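Washing and Drying Wool-Blend Socks Without Shrinkage

Wool-blend socks lose size when heat and agitation act on the fibers together. The procedure below applies to blends with up to 67 percent wool. For higher wool content, wash by hand and skip the spin.

1. Turn each sock inside out and shake out lint.
2. Set the machine to the delicate cycle, cold. Fill the drum no more than halfway.
3. Add a neutral detergent at half the label dose. Do not use bleach or fabric softener.
4. Spin at the lowest setting. Remove the load as soon as the cycle ends.
5. Roll the socks in a dry towel and press. Do not wring.

Turn the socks right side out before shaping. Lay each one flat, smooth the foot from heel to toe, and square the cuff by hand. Do not pull the ribbing lengthwise.

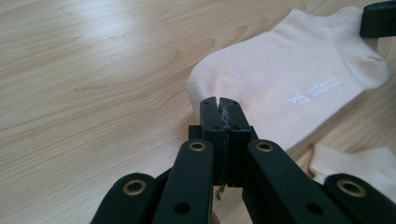
Off-white ankle sock laid flat on a light wooden tabletop.

Dry on a rack away from direct heat. Thick soles take longer than cuffs, so check the toe before storing. If a sock has already tightened, soak it in cool water for 19 minutes, reshape it, and dry it flat again. Felted areas will not recover.

Store socks folded once at the ankle. Balling them stretches the cuff.

Text: Kyu-ri Han. Last revised in June.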